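Home | Forums | New Posts | Members | Search

Skullow reshoots - does anyone know what is being redone?

reelchaser37
The local paper in Flerdale says the Skullow crew is coming back for more filming. I thought they wrapped in October. The article gives 8 shooting days and says the old mill road will be closed again. It doesn't say which scenes. Has anyone heard more?

mutedtrumpet
I worked as an extra on the first round, in the market chase. They called some of us back this week, so I would guess it's that. Same wardrobe, and we were told not to cut our hair. The call sheet had 500 extras last time and I don't think it will be anything close to that now.

gatefold
The ending is what needs work, if you believe the test screening comments. People liked the chase. I don't see why they would spend money on the part that tested well.

mutedtrumpet
I'm only telling you who got the call. Nobody from the harbor scenes that I know of was asked back, and the ending is all harbor.

reelchaser37
Could be both. Extras for the chase, and just the leads for the ending on a stage somewhere. Besnard has the stage space for it.

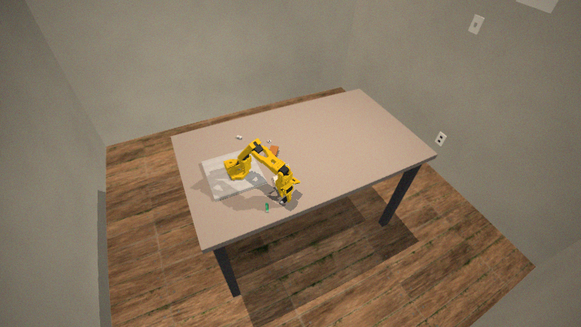 Is Besnard still doing the effects?

gatefold
Yes, as far as I know. Gastel did the first teaser and then the work moved. You can tell from the water. The teaser water looked thick, and in the full trailer it was fine.

oldprojector
Gastel never had the water shots. They did the crowd extensions and the sky. I posted the credit list in the trailer thread, post 559, if you want to check.

gatefold
I went and looked. That list is for the full trailer. The teaser had no credits, so it doesn't settle it either way.

oldprojector
Fair enough on the teaser. I still think you are giving them the blame for somebody else's shots.

slowpan
Does any of this change the release date? I have been waiting on this one since the book came out, and I'd like to see it before the third book is done.

reelchaser37
No change announced. The distributor page was updated 13 April 2018 and still has it down for October.

slowpan
That seems tight if they are still shooting.

mutedtrumpet
It's tight but it has been done. Most of the film is already cut. If the new material is chase footage there isn't much effects work in it - mostly cars and people running.

gatefold
And if it's the ending, there is a lot. I would bet on a delay to next year.

oldprojector
I'd take the other side of that bet. They have already booked the poster sites.

reelchaser37
I drive past the mill road most mornings, so I'll post when the signs go up. Please keep plot details from the book out of this thread. There is a separate one for that.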